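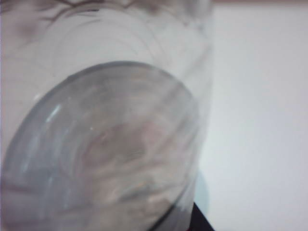
The hardest object in Despina Kalogeropoulos's test set cost less than a cup of coffee. It is a drinking glass, clear all the way through, and for most of last winter the software her group writes could not reliably say where it was.

Kalogeropoulos leads perception at Vedton, a small company that builds control and planning software for robot arms working in kitchens and care homes. Its customers want tables cleared and dishwashers loaded. Plates were working early. Mugs took a little longer, mostly on account of their handles. Glassware has taken up more of the group's time than everything else on the list.

"A depth sensor is looking for light that comes back from a surface," she says. "With a glass, a lot of it comes back from the wall behind, or it gets bent on the way, or it doesn't come back at all. So you get a depth map with a hole in it, and the hole isn't even the shape of the glass."

A planner given a map like that will happily route the arm through the middle of a tumbler. In February the team had a log full of such plans. Most were caught by a force limit at the wrist, which stops the arm when it meets something it was not told about. Some were not caught in time, and there is a dustpan hanging beside the bench.

The approach Vedton has settled on relies on the wrist camera and ordinary colour images. Depth is still used for the table, the rack and anything opaque. For glass, a separate network looks at the colour image and marks the pixels it believes belong to a transparent object. A second stage tries to fit a simple shape, usually a cylinder or a shallow cone, to the outline.

Toàn Trình wrote most of the fitting code. He came to the company from a surveying software firm and is used to noisy measurements. His view is that the rim and the base are worth more than the rest of the glass put together.

"The wall of a glass shows you the room," he says. "It's whatever is behind it, stretched sideways. The base is thicker and the edge of it tends to go dark, so you get a line. If I can find that line and it's an ellipse, I know which way the thing is pointing."

Working at close range brings its own trouble. As the gripper comes in, the glass grows until it runs past the borders of the image, and the parts that were easy to recognize from farther back go soft. The network was trained at first on pictures taken from a comfortable distance, where a tumbler looks like a tumbler. Shown one from a few centimetres away, it would mark a patch of the base, lose the wall altogether and report two objects.

The group tried 3 fixes. The first was to freeze the estimate once the camera got within a set distance and finish the motion blind. It worked well when nothing moved, and badly when a finger nudged the glass. The second was to add close-up images to the training set, labelled by hand. Grigoris Sfakianakis, who looked after the labelling, remembers it without fondness.

"You zoom in and there's grey beside slightly different grey," he says. "Two people would draw the edge in different places and both of them had a case."

The third fix is the one in the current release. The software carries the fitted shape forward from frame to frame, using the arm's own joint readings to predict where each edge should show up next. The close-up image no longer has to answer the question of what the object is. It only has to confirm or correct a curve that the tracker already expects to find. If the base edge is where it should be, the approach goes on. If it has drifted, the shape is moved to suit and the planner is asked for a new path. If no edge can be found over 4 frames in a row, the arm backs off along the way it came and starts again from a wider view.

That last rule was the subject of a long argument. Theano Stergiou, who works on the planner, wanted the arm to hold still and wait. Backing away from a glass it cannot see, she pointed out, is also a motion near a glass it cannot see. Trình wanted the wider view back as soon as possible. They agreed to retreat only along poses the arm had already passed through safely, at reduced speed, with the gripper held at the opening it had on the way in.

Stergiou's other contribution is less visible to customers but comes up often in conversation at the bench. Her planner no longer treats the world as either free or occupied. Any region the perception side has flagged as transparent is given a third label, and motions through it carry a heavy cost until the shape has been confirmed. The arm takes longer routes as a result. On a crowded drying rack it can look hesitant, and some customers have complained about the pace.

"I'd like it faster too," she says. "I'd like it faster after the edges are better."

Tooling has taken up as much time as the algorithms. Every attempt at a grasp is recorded with its images, joint positions, fitted shapes and planner decisions on a single timeline, and an internal viewer called Harine lets an engineer scrub back and forth through them. The fitted outline is drawn over the camera image, and beside it is a plot of how far the outline moved since the last update. A sudden jump in the plot is usually where somebody starts reading.

Sfakianakis built Harine over a few weeks when the labelling was slow, and it has since replaced three older scripts. It has one feature he did not plan. Engineers began leaving notes on frames, and the notes became a list of known bad conditions: white wall behind, low sun from the side, glass lying down, another glass in front. New versions of the network are now run against each condition separately before anyone looks at an overall score.

A pale, plain background is still the worst of them. With a patterned tea towel behind it, a glass gives itself away by bending the pattern. Against a blank wall there is little to bend, and the network has to get by on reflections and the dark line at the base. Themis Economou, who installs the system at customer sites, has started asking about wall colours on the first phone call. One kitchen, at a care home in Dirnau, agreed to put up a strip of checked vinyl behind the sink. Kalogeropoulos was grateful but would prefer not to depend on it.

"We can't go around redecorating," she says.

The next release is due on 18th June. It will include a revised edge tracker and support for stemware, which has been left out until now on the grounds that a wine glass is mostly a bowl standing on something too thin to see. Ingvarsson, a catering firm that has been testing early builds, has asked for it repeatedly.

Stacked glasses are not on the schedule. Trình has a branch where the fitting code tries two cylinders, one inside the other, and he says it finds the outer one most of the time. The inner one it tends to put on the table beside the stack.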